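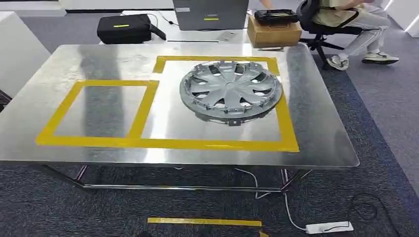 *Fig. 4.1. Wheel cover in the right-hand zone, left-hand zone clear.*

## 4. Showing the task by remote control

The Skevine brochure says a new task can be taught "in an afternoon". Plan for longer. The steps below move a wheel cover from one taped zone to the other, and they assume the hand has already been paired with the Skemila recorder (section 3).

1. Mark two zones on the table with tape. They needn't be perfectly square, but don't shift them once you have begun recording.
2. Put the wheel cover face-up in the right-hand zone.
3. Press **Record**, wait for the tone, then bring the hand down slowly.
4. Close the fingers on the rim, lift, carry across and release in the left-hand zone.
5. Press **Stop** before you move the arm away.
6. Repeat from step 2, changing the starting position a little each time.

**Caution:** keep hands off the table while the arm is live. The soft stop is slower than the data sheet suggests.

**Note:** the software reports "task learned" after 56 runs. We would treat that message as a progress bar with a nicer name. Our own set took 400 runs, and we threw out 60 of them.

### 4.1 Checking the wrist view

Play back one run in five from the wrist camera. The fingers and housing take up much of the view, so a run that felt tidy at the controls may show very little of the part itself.
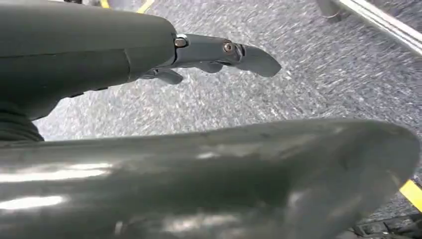

Setsuko Hamada: I'd go further and throw out any run where the wrist view is smeared at the moment of grasp. The recorder scores those as good and I have never seen why it should.

We agree, and the score can be ignored. To remove a run:

1. Open **Runs** and select it by number.
2. Choose **Discard**, then **Rebuild set**.
3. Check that the total has gone down. In older versions it doesn't, and the run stays in.

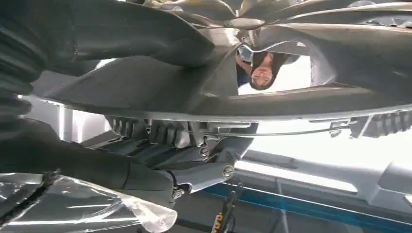

**Gasport, October**

Changes to this section: error 742 ("finger limit") no longer ends a recording. It pauses it, and the pause is saved as part of the lesson, so the robot may learn to wait there too. Discard such runs until Skemila offers a proper fix.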